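**[sandwood-residents] Re: Did anyone else feel that?**

Hello all,

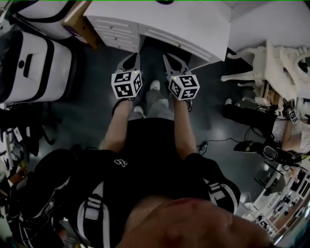 Thank you to everyone who has written in since the tremor, and sorry for the slow reply, I've had the kettle on and off all morning and the phone going in between. I've now read through everything that came to the list, plus the handful sent to me privately, and I'll try to answer the main questions below in one go. One thing I'd ask first is that you walk through the house room by room and look at anything tall or heavy that stands against a wall. Start with wherever you sit and work, say a white desk like the one in the photo, and look up from your chair to see what could come down on you. In our place it was a shelf of lever arch files directly over my head, which I'd happily sat under for years!

Now, to Janaka's message, which I'll quote because I think a few of you missed it:

> From: Janaka Kumarasinghe
>
> Hi neighbours,
>
> We're up at the top end of Jurcombe Road and felt it quite clearly a bit after 5 in the morning. One good thump, then a rattle in the kitchen cupboards for what seemed ages but my wife says was a few seconds. The dog was up and barking before either of us. No damage inside that I can find, but there's a crack in the render on the north side, near the laundry door, and I can't swear it wasn't there before. Does anybody know if it's worth ringing the insurer over something that small? And should we be expecting more of them?
>
> Cheers,
> Janaka

Janaka, thanks for this, and I'm glad you're all in one piece (dog included). On the crack, I'd take a photo of it today with a ruler or a coin held alongside, put a pencil mark at each end with the date, and look again in a fortnight. When we had the little swarm in June a few years back I did the same with one over our bathroom window, and it never moved past the pencil. If yours grows, or if doors nearby begin to stick, then I'd certainly ring. It does no harm to ask them what your excess is in the meantime. Ours has a separate one for earthquake, which I only found by reading the policy right to the end, with a biscuit.

As for more of them, I'm a retired geography teacher and no seismologist, so please take this as it's meant. Small aftershocks are common enough after a shake like this one, and they usually get fewer and weaker as the days go on. Now and then a bigger one does follow. There's no reliable way of telling beforehand, whatever your brother-in-law has read. If you feel one, drop, get under something solid and hold on to it, and please don't run outside past the chimney.

A few other bits from the replies:

The people at Miah Street asked about gas. If you smell it, turn it off at the meter, open up, go outside and ring from there. If you don't smell it there's no call to turn anything off, and getting it relit can be a right nuisance.

Vendside seems to have felt it less than we did. I had only 2 replies from down there, one of which was to say they'd slept through. The ground changes a fair bit between the flats and the ridge, so I'd love to hear from more of you on that side, even if all you noticed was nothing. "Felt nothing" is a useful answer.

If you did feel it, do fill in the felt report on the national earthquake website as well as telling us. It takes a few minutes, and they want to know where you were, which floor you were on and whether anything fell over.

The retaining wall behind the Sandwood bus shelter has a lean on it that several of you mentioned. I walked up with my torch before breakfast and I think it's the same old lean, but I've reported it to the council anyway and asked them to send someone. Best keep the kids off it for now.

I'm happy to keep a running list of who felt what, so send me your street, the time as near as you can manage, and whether you were upstairs or down. Reply to me directly if you'd like to spare everyone's inbox.

And would whoever left the blue casserole dish at ours after the street lunch please come and get it. It survived the shake beautifully.

Warmly,
Your list keeper at number 16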